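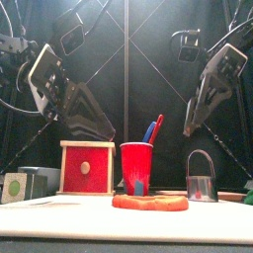 Red wooden box on a white tabletop

Guides > Viltura Sprayers > Set-up > Filling and priming

Last updated: 3/16/19

4. Filling and priming the sprayer

Read section 3 before you start. The Viltura must be unplugged and the spray tip removed.

1. Strain the paint through a 30 mesh bag into a clean bucket. Old paint may need straining twice.

2. Lower the suction tube until the inlet is fully under the paint. Put the drain tube in a waste bucket.

3. Turn the valve to PRIME and the pressure knob to its lowest setting.
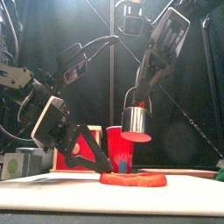

4. Plug in the sprayer and switch it on. Let it run until a steady stream of paint comes out of the drain tube – air bubbles mean the inlet is too high.

5. Move the drain tube to the paint bucket and clip it to the suction tube.

Note: Thick masonry paint primes slowly. If no paint shows after 30 seconds, switch off and check the inlet ball (part 1046).

CAUTION: Never point the gun at anyone. Lock the trigger and release the pressure before fitting the tip, even for a short stop.

6. Turn the valve to SPRAY, then go to section 5 to fit the tip.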